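4.2 Why players stay: findings from the evening leagues

The most exciting result in our data has very little to do with winning. We had expected league position to be the strongest predictor of whether an adult player signed up for a second season, and we had built half of our interview guide on that idea. Once the first forms came back from Rikham, we had to rewrite it!

The study followed amateur handball players in two towns, Rikham and Villaseñor, through one full season of evening play. In each town we gave out a short paper survey at the first match and again in June, and 200 players filled in both. We then held longer interviews with 30 of them, chosen so that new players, returning players and people who had stopped partway through were all heard. Georges Najjar ran the interviews in Rikham and Yara Obeidat ran those in Villaseñor, using the same guide and trading recordings each week to keep their coding close.

Among the 47 players who told us at the start that they were "not sure" about another season, the answers changed most in teams with a fixed practice night. Teams that moved practice from week to week, often to fit around hall bookings, lost unsure players even when they were near the top of the table. One Villaseñor goalkeeper put it in a way we loved: "I can plan a babysitter for a Tuesday. I can't plan one for a maybe." Several others said nearly the same thing about shift work and shared cars.

Cost mattered too, though in a less direct way than earlier local reports suggested. Players rarely named the season fee as a problem. They named the small payments that turned up later: a ball fund, a second shirt, a share of the hall heating. When the Zelgate club in Rikham rolled all of these into one fee, its players described the league as cheap, and they were paying slightly more in total than players elsewhere. We find this a wonderful puzzle and hope somebody takes it further.

The role of friends was strong but uneven. New players who came with a friend nearly always finished the season, and then often left together. Players who came alone were more likely to drop out early, but those who lasted past the first month were the most loyal people in the whole study. Two of them now coach. A larger sample would be needed to say how far this pattern reaches - our group of solo starters was small, and most of them played for the same two clubs.

We also asked about travel. Distance to the hall made little difference within Rikham, where most halls are close to a bus line. In Villaseñor it made a clear difference in winter and almost none once the evenings grew lighter. Players there spoke warmly about lift sharing, and the clubs with a posted lift list kept more of their out-of-town members.

Hall managers, whom we had added to the study almost as an afterthought, gave us some of the richest material. They know which teams arrive early and which ones drift in, and they can often tell by midseason which team is about to fold. Future work should bring them in from the first week.
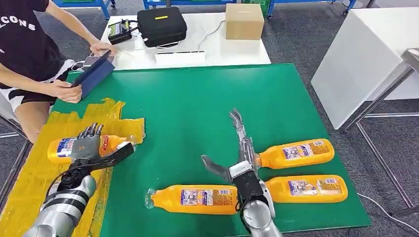

Figure 3. Two robot arms over a green mat, with an orange bottle on its side under the left hand.

4.3 What clubs can do now

Three changes look possible within a single season: fix the practice night before sign-up opens, state the whole cost on the form, and pair solo starters with a returning player for the first month. The Tastent league has already agreed to try the first two with 20 teams, and we will be giving out the same survey there so that the answers can be set beside the ones reported in this section.

14 shares | 3 comments

marloes_k
The babysitter quote is my whole life. Sending this to our club secretary tonight.

Pivot77
Was the heating share asked about in both towns or only Rikham? Our hall charges it separately and people grumble every winter.

D. Arnott
Great to see hall managers get a mention. I ran one for years and yes, you can always tell by midseason.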